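Buscar en el sitio Buscar
Inicio de la búsqueda: palabra clave, año

Prindden publica los resultados de su ensayo sobre tareas domésticas y de taller con máquinas

La empresa concluye que los equipos automáticos resuelven parte del trabajo repetitivo, pero siguen lejos de ocuparse de una casa o de un banco de montaje sin ayuda
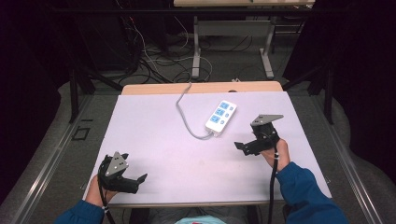 6 de marzo de 2021. Prindden ha presentado hoy las conclusiones de Traltard, el programa con el que ha estudiado durante los últimos meses si una máquina puede encargarse de tareas corrientes del hogar y del taller. El trabajo se ha realizado junto con la firma de ingeniería Grurnard en las instalaciones de Midtbø. El programa abarca cinco grupos de tareas: doblar textiles, recoger la mesa, clasificar piezas pequeñas, abrir y cerrar envases, y manejar cables y enchufes. Este último grupo es el que ha dado más problemas. Una regleta blanca con tres tomas azules, colocada sobre un tablero claro, parece un objeto sencillo, pero el cable gris que sale de ella forma un arco por la superficie y llega hasta el borde opuesto de la mesa. Una persona que trabaja con una pinza negra en cada mano, una a cada lado de la regleta, corrige el agarre sobre la marcha. Los sistemas automáticos evaluados no lo consiguen todavía con regularidad.

En total se llevaron a cabo 2712 intentos. De ellos, 1040 se completaron sin intervención de un operario. Los restantes necesitaron alguna corrección, se interrumpieron o terminaron con la pieza fuera de su sitio. Prindden ha contado como fallo cualquier intento en el que un técnico tuviera que tocar el objeto, aunque fuera solo para girarlo.

Los mejores resultados corresponden a la clasificación de piezas rígidas en bandejas de posición fija. Los peores, a los cables y a los textiles, que cambian de forma al levantarlos. En el caso de los envases, el rendimiento dependió sobre todo del tipo de cierre.

«La pregunta que nos hacen los clientes es si pueden comprar ya una máquina que haga estas cosas, y la respuesta para la mayoría de ellas es que no», ha declarado Arne Harms, responsable del programa en Prindden. «Un taller que coloca siempre la misma pieza en el mismo lugar puede automatizar hoy. Una cocina es otra cosa, y un cajón lleno de cargadores también».

Harms ha añadido que la velocidad sigue siendo un obstáculo incluso en las tareas que se completan bien. Varias de las pruebas superadas llevaron más tiempo del que habría empleado una persona sin experiencia, y ese dato figura en el informe por separado.

Grurnard se ha ocupado de los útiles de agarre y del protocolo de medición. La empresa recomienda a los talleres interesados que empiecen por revisar la presentación de las piezas y la fijación de los cables antes de invertir en equipos nuevos.

La segunda fase de Traltard comenzará en octubre y se limitará a cables, conectores y textiles. Prindden prevé otros 1000 intentos, con objetos colocados en posiciones distintas en cada prueba. No está previsto ningún producto comercial derivado del programa.

El informe completo puede solicitarse al departamento de comunicación de Prindden.

Sobre Prindden
Prindden desarrolla y evalúa equipos de automatización para pequeñas empresas de montaje y servicios.

Compartir 5 Comentarios 0

Utilizamos cookies propias y de terceros para mejorar la navegación. Si continúa, entendemos que acepta su uso. Aceptar Configurar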